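Speaker notes: Small jewelry, many homes. How we collect examples for the Dralow model
Talk by Jabari Kioko, Gitatgate

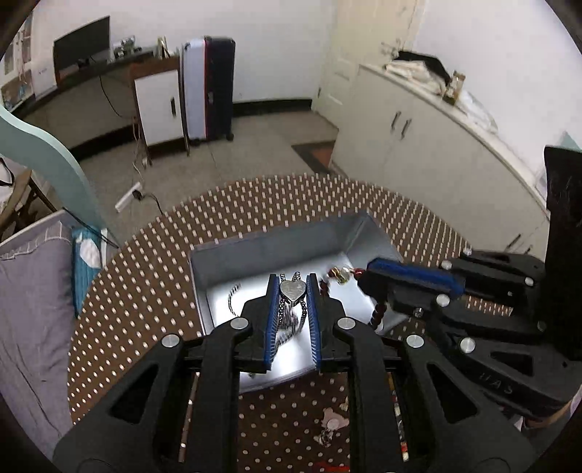

Mwanahawa Okoth asked me, when she read my first draft, why we do not simply record one good person doing the task 600 times. Start from her question. Wait a little and let the room think about it.

Slide 2. The short answer
One person has one habit. Our first set came from one table and one operator, and the model learned the table. When we moved the box to the other side, it reached to the old place. Say this slowly, it is the main point of the first half.

Slide 3. The task
Take a necklace out of an open cardboard box with two hand-held grippers. A chain is a difficult object: it hangs, it folds, and it can catch on other things. On the opening slide the fingers are closing around a silver chain with a heart pendant, and a chain bracelet is still in the box. We want such neighbors in the box. Please do not tidy them away.

Slide 4. Where we record
Bedrooms and living rooms, with the furniture that is already there. Tatu Kombo made the rule that the operator may move the box but not the room. Mention that the desk, the heater and the cables on the floor all stay in the recording.

Slide 5. Numbers
We kept 257 examples from the second round. The goal for November is 275 more, from homes we did not visit before. If somebody asks about the rejected ones, go to the spare slide at the end. Do not open it without a question, there is no time.

Slide 6. What we reject
- The chain leaves the view of the camera for a long moment.
- The operator stops to think in the middle of the movement.
- The two grippers touch each other.
A dropped chain is not rejected if the operator picks it up again. Ehsan Farooqui did not agree with me on this and maybe he will say so from the audience. Let him speak, his argument is good.

Slide 7. Labels
One sentence for each example, written by the operator on the same day. Show the bad label first ("move object"), then the better one ("lift the necklace from the box"). Drink water here.

Slide 8. Open questions
How many homes are enough? I do not know. Should both hands always be used? In Khaemba we tried one hand only, and the recordings were shorter, but the chain was caught under the bracelet more often.

Thank Dennis Wanyama for the labeling tool. Leave slide 8 on the screen during questions.

Last updated: October 14, 2026

Related notes
Wurnar: folding cloth with two grippers
How to write a label in one sentence
Checklist for a first home visit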